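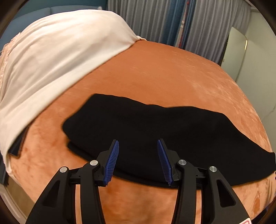 Black on orange, bedroom, late afternoon

December, and I have finally started on the bedroom. I've been saying I'd do it since we got back from Monmont, and every time I walked past the door I thought, after lunch. Then after lunch I'd be hungry again, somehow!

So the big black thing got its turn on the bed today. Thoa gave me the fabric last winter (or the winter before?) and told me it would make a good cover for the armchair. I've never made a cover for anything in my life. It has lived on the top shelf ever since, and every time I pull down a sweater it comes with it and lands on my head.

I do love the rust-orange cover, I have to say. Hường thinks it makes the room look like a pumpkin, but it's so plush and warm that I don't care, and she sat on it for an hour last time she came over, so there. The trouble is black on top of it. Every bit of fluff travels! I went over one corner with the lint roller and used up 12 sheets before I quit and made tea.

Folding is the other problem. I'm fine with towels and I'm fine with shirts, but give me something big with no obvious edges and I end up with a sort of pillow. Lucero showed me her way once, you find two corners and walk them together, and it looked so easy when she did it. Mine slid off the side of the bed twice. I got it down to a lump that would fit the shelf, then decided I didn't want it back on the shelf, so I opened it all up again. Very productive.

Nghĩa called in the middle of all this to ask if I still had the $39 he lent me for the lamp. I do not. I have the lamp.

Still to do: the drawer with the cables, the coats, and whatever is in the bag behind the door. I might ask Thoa if she wants her fabric back, but I'd have to word it nicely. Or I could just try the armchair cover over the holidays. Need to look for pins first, I think they're in the kitchen.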